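Where the Battery Metal Comes From: Tailings as a Second Source of Cobalt
Roya Sadeghi, project report, 2023-02-21

I chose this topic in July, when it looked short. The question was whether old mine waste could supply some of the cobalt that now has to be dug up fresh. Mines of earlier generations were after copper and threw the rest behind a dam, so the ore has already been crushed at somebody else's expense.

My case is the Paulík heap, left behind by a copper works that closed before anyone wanted an electric car. Korkex, the firm holding the licence, let me have 30 sample bags and a very long safety form.

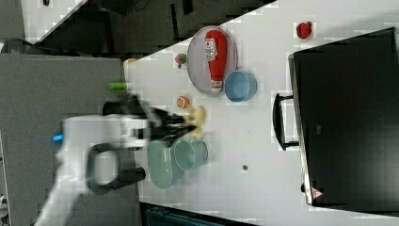

Why was the cobalt left in the heap in the first place?
Because the old flotation plant was set up to catch copper minerals, and most of the cobalt sat in pyrite, which was sent out with the waste.

I split the samples by depth and leached them in weak acid for 4 days. The top layer gave very little. Rain has been doing my experiment on it for decades, without a supervisor. Samples from below 2 metres did much better, although three of them had clay in and blocked the filter, and one of those I had to throw away.
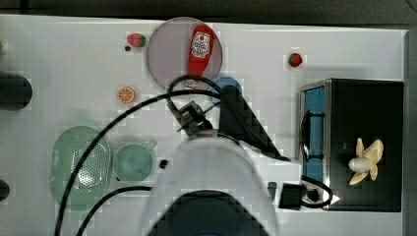

Fig. 2. Tabletop with plate, ketchup bottle and toy strawberries.

Costs are where the report becomes less cheerful. Korkex would need to move 3,000 tonnes for a proper trial, and the Sado process, which I used as my model, assumes a dry feed. The Paulík heap is not dry. Letura, the other process I looked at, copes with wet material but uses far more acid - and the acid has to come up the same single-track road as everything else. 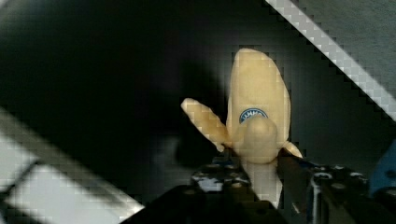
4. LIMITS OF THE WORK

All the bags came from the east side, where the track is. The west side may be richer, poorer or mostly brambles. I also had one working pH meter, shared with a group studying pond water, and its readings drifted in the afternoons. I have corrected for this where I could and left the raw numbers in the appendix for anybody who doubts me.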